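Popular Music Recording, Unit 4: Layering and Live Looping

Reading before Monday: the course pack section on overdubbing, and side one of the Grellness album Merkcombe. Bring headphones.

1. Terms

A loop is a recorded passage that repeats without a break. A layer is any part added on top of a loop while it plays. An overdub is a layer recorded into the same memory as the loop, so that the two can no longer be separated. Students mix up the last two all the time. If you can mute it alone, it is a layer.

The first pass sets the length. Everything recorded later is a multiple or a fraction of it. A first pass of two bars gives a stiff result when the harmony wants four, and most beginners' loops fail at this point.

2. Case: Grellness

Grellness is a duo. Yen-ting Hsiao sings and plays viola; Ka-ming Lu handles sampling, bass and the mixing desk. Their first record, Vident, was made with a drummer and has almost no looping on it. Merkcombe, the second, has 9 tracks, all but one built from a single viola pass.

Track three, "Tam", runs 302 seconds at 81 beats per minute. The viola figure is four bars long in 4/4. At this tempo a bar lasts 2.96 seconds, so the figure comes back every 11.85 seconds. Work this out yourselves for the other tracks; the tempos are on the course sheet.

Points to listen for in "Tam":

a) The bass enters on the second beat, and its phrase is three bars long. The two parts line up again every twelve bars.
b) The voice is not looped until the second verse. Before that every repeat is sung again, and the breaths differ.
c) The high viola note near the end is an overdub. It cannot be removed, and the duo fade the whole loop to get rid of it.

3. Decay

Most loopers let the player set feedback, meaning how much of the old sound is kept on each pass. At full feedback nothing fades. At 81 percent a layer falls by 1.8 dB each time around and is hard to hear after ten or twelve passes. Lu uses a lower setting on the bass than on the voice – compare the last minute of "Tam" with the opening.

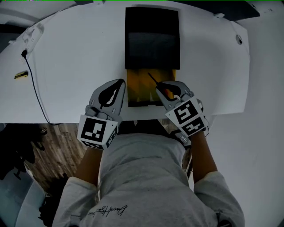
Feedback also affects noise. Each overdub adds the room and the preamp again, and at full feedback the hiss builds up with the part. Record the quietest source first, with the gain set properly, and keep the number of passes low.

4. Exercise

Make a piece of two to four minutes from one recorded sound. Use at least two layers of unequal length. Hand in the mix, the separate layers and a half-page chart showing where the layers meet. Charts without bar numbers will be returned. Due in the last class of July.

L. Ng

Filed under: Course Notes / Recording / Loops and Sampling

Comments (3)

Ginette Sabatier: In 2b, is the first verse double-tracked as well? I hear two voices from the second line on.

Lai-ching Ng: Yes, two takes, panned slightly apart. Neither is looped.

Yung-ching Lai: My looper only shows feedback as a number from 0 to 127. Is there a chart for turning that into percent?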